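The Day I Learned to Clear a Desk

I drove up to Irkach in April because the Valdebenito lab was having its open day, and because I have wanted to see a robot do my dishes since I was eight. Parking was terrible. I ended up behind a tire shop and walked in through what I'm pretty sure was the delivery entrance, which meant I missed the welcome speech and got to the coffee before anybody else did. No regrets!

If you've never been to one of these things, the crowd is mostly parents, a lot of retired engineers with very good questions, and a few people like me who write for magazines and have very bad ones. The lab takes up 2 floors of an old office building. Upstairs is where they keep the Raslow, their two-armed home robot, and that's where the line was. It ran down the stairs and past the restrooms. I joined it, ate a muffin, and listened to a man behind me explain gearboxes to his daughter, who was maybe six and took it very well.

The Raslow itself is smaller than I expected. It stands on a wheeled base, comes up to my collarbone, and makes a soft whirring noise when it turns to look at something. They had it putting plates into a drying rack. It picked up a plate, thought about it (I know, I know, but that's how it feels when you're standing there), and slid it into a slot. Then another. The fourth one it set down half an inch off, and the plate leaned over and clacked against its neighbor, and the whole room went "ohhh" like we were at a ball game. The robot backed up, tried again and got it. Huge applause. I clapped too. I have never once been applauded for loading a rack, and I'd like that looked into.

What I really wanted to know was how it learns. I'd pictured somebody typing away in a dark room. The guide who took our group around said there's plenty of typing, but a big part of the job is people doing ordinary chores by hand while a camera records from about where your eyes would be. The software studies all that footage and starts to work out how hands deal with things. They call their chore collection Grakley, and it has 140 chores in it so far. Wiping a counter is one. Folding a dish towel is one. Zipping a jacket is in there, and so is getting a lid back on a jar, and I'm told the jar has made grown adults swear on tape.

The afternoon session was the part I'd been waiting for, with the cup chores on the list. I had assumed a cup was a cup. Then the guide talked us through it. A paper cup squashes if you grab it like a mug. A see-through plastic one is hard for a camera, which can end up looking at the table behind it. And a tray is a whole other headache, because once you lift it, everything standing on it has an opinion.

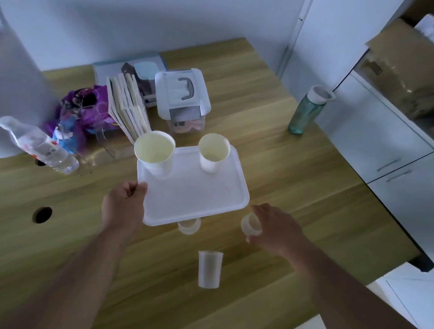
So one hand has to look after the tray while the other gets on with the cups, and the two have to agree with each other the entire time. People do this without thinking. I tried it at the practice table with a tray in my left hand and promptly lost a cup over the side, then a second one while I was apologizing for the first. The guide was very kind about it. Fumbles are useful, apparently, and they keep a good many of them, so somewhere in Grakley there may one day be a robot that knows exactly what to do when a magazine writer panics.

I asked whether they tidy up before recording. Not much, was the answer. Homes have stuff in them, and a robot that only works on a bare table would be lost in my kitchen inside of a minute.

Chore number 73, by the way, is opening a stuck drawer. I asked to see it and they were happy to show me, and I stood there for far too long giving advice about wiggling it.

By four the line upstairs had thinned out, so I went back for one more look at the Raslow. It had moved on to bowls. The little girl from the stairs was right up at the rope, telling it which slot to use, and her dad had given up on gearboxes and was filming the two of them. I got my coat, took a muffin for the road and went to find my car.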